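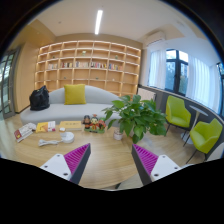

Calum Kinnear

Extensão redonda Indano: uma tomada para pôr em cima da mesa

Há anos que a nossa sala tem o mesmo problema, e quem vive numa casa antiga vai reconhecê-lo logo: as tomadas estão todas onde fazem menos falta. Uma atrás da estante, outra num canto onde só se chega de joelhos, e a mesa, que é onde a família passa a vida, sem nada por perto. Durante muito tempo usámos uma daquelas réguas compridas, de plástico já amarelado, que ficava no chão e que toda a gente pontapeava. Um dia o meu sogro levou-a agarrada ao chinelo até à cozinha e eu achei que já chegava.

Comprei a Indano em novembro, na Fanholm, por 47 euros. É dinheiro para uma extensão, eu sei, e confesso que estive um bom bocado no corredor com a caixa na mão, a pousá-la e a voltar a pegar nela. O que me convenceu foi a forma. É um disco branco, grosso, com as entradas na parte de cima, e pousa-se na mesa como quem pousa uma base para tachos. Não parece material de obra. No meio dos livros do costume e dos bonecos coloridos que ninguém cá em casa me deixa tirar dali, fica muito bem.

Vamos por partes, que eu sou de me perder.

O tamanho e o peso

Pesei-a na balança da cozinha: 359 gramas. Digo isto porque foi a primeira coisa em que reparei quando a tirei da caixa. As extensões leves têm o defeito de andar atrás do cabo, puxa-se um carregador e vem tudo. Esta aguenta-se no sítio se puxarmos com modos, e para desligar uma ficha mais presa ponho a outra mão em cima e pronto. Na madeira clara da nossa mesa não deixou marca nenhuma até agora, e olhem que eu sou picuinhas com a mesa (foi herdada, tem os cantos arredondados de origem e já sobreviveu a três mudanças).

A forma redonda tem uma vantagem em que eu não tinha pensado: não tem frente nem costas. Quem está do lado do sofá chega-lhe da mesma maneira que quem está do outro. Com a régua comprida havia sempre o azarado que ficava com a ponta errada e tinha de pedir licença para carregar o telefone.

O cabo

São 2 metros, o que para nós chega à justa. Vai da mesa à parede a passar rente ao vaso da planta grande, sem ficar esticado no ar. Se a vossa sala for maior, meçam antes, a sério, com fita métrica e não a olho. Eu medi a olho e tive sorte.

O cabo é branco, como o resto, e dobra-se bem. Quando não preciso dela faço um molho com o cabo, deixo-a ali na mesa e a coisa não ocupa quase nada. O que é mais desajeitado é a ponta que vai à parede, bastante volumosa. Na tomada atrás da estante tive de afastar o móvel um dedo para ela caber, e afastar aquela estante com os livros lá dentro foi tarefa para uma manhã de domingo e alguma má língua.
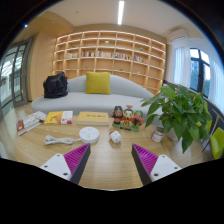 A Indano na mesa da sala, com o adaptador pequeno ao lado.

As fichas e os adaptadores

Aqui é que começo a resmungar um bocadinho. As entradas estão distribuídas pela parte de cima do disco e, enquanto usamos fichas fininhas, corre tudo lindamente. Assim que aparece um transformador gordo, daqueles dos computadores mais antigos, ele deita-se por cima da entrada do lado e lá se vai uma. Com dois gordos ao mesmo tempo é preciso jogar ao puzzle, rodar um, trocar o outro, e a minha mulher já desistiu e vai carregar o dela ao quarto.

O adaptador pequeno que costumo ter junto dela não vinha na caixa. É um que comprei à parte, há tempos, numa loja de bairro que entretanto fechou, e uso-o para a ficha de um candeeiro que trouxe de Dandutside. Faz o trabalho dele. Gostava que a marca vendesse um conjunto com um adaptador decente incluído, que por este preço não ficava mal a ninguém.

O dia a dia

Passei os primeiros 15 dias a pôr a extensão à prova de família, que é o único laboratório que tenho. Telefones, candeeiro, o portátil do meu filho, a máquina de costura numa tarde de bainhas. Portou-se bem. Continuo a não ligar ali nada que aqueça a sério, nem ferro nem chaleira, e aconselho toda a gente a ler as indicações de potência antes de inventar. Uma extensão de mesa é para coisas de mesa.

A limpeza merece uma palavra. O branco é bonito no primeiro dia e depois mostra tudo, as dedadas, o pó, a migalha da torrada. Desligo-a da parede, passo um pano seco e fica como nova, mas tenho de o fazer todas as semanas. Se houvesse em cinzento, tinha trazido em cinzento sem pensar duas vezes. Perguntei na Fanholm e o rapaz foi procurar ao computador com muita boa vontade, só que não havia outra cor.

E outra coisa, para quem tem crianças pequenas ou gatos: estando em cima da mesa, está à mão de toda a gente. Para nós, com um adolescente, tanto faz. Quando cá vêm os meus sobrinhos desligo-a, enrolo o cabo e arrumo-a no alto da estante, ao lado dos dicionários.

Antes desta ainda experimentei a Morrison, que um vizinho me emprestou durante um fim de semana. É quadrada e mais alta, e tapava-me o livro quando eu lia encostado à mesa. Para uma secretária talvez seja melhor escolha. Para uma mesa de sala, onde se pousam livros, revistas, chávenas e cotovelos, prefiro mil vezes a redonda.

Então vale a pena?

Para mim valeu, com os resmungos todos que já leram. Gosto do formato, gosto que não fuja, gosto de ter deixado de tropeçar. Tiro-lhe pontos pela ficha grande demais e pelo aperto entre as entradas. Se tiverem muitos transformadores volumosos, procurem outra com mais espaço. Se for sobretudo para telefones e um candeeiro, comprem-na descansados - e guardem o talão, que eu já não sei do meu.

Texto revisto na quinta-feira, 28 de dezembro, para acrescentar o peso, que me pediram por mensagem.

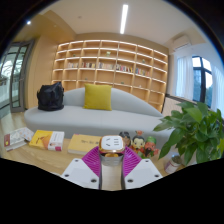
Ruairi Ritchie escreveu: Tenho a mesma desde o verão e concordo com quase tudo, menos com os transformadores gordos. Se puserem o maior primeiro, virado para fora do disco, ainda sobra lugar para os outros. Demorei a perceber, mas agora faço sempre assim. O que me irrita é mesmo a ponta do cabo, que na minha parede fica encostada ao rodapé e não há maneira de a endireitar. Alguém conseguiu usá-la atrás de um sofá sem o afastar?

Calum Kinnear respondeu: Obrigado, Ruairi, vou tentar hoje com o do portátil! Atrás do sofá nunca experimentei, o nosso é curvo e sobra sempre um vazio de um dos lados. Se mais alguém souber, que diga.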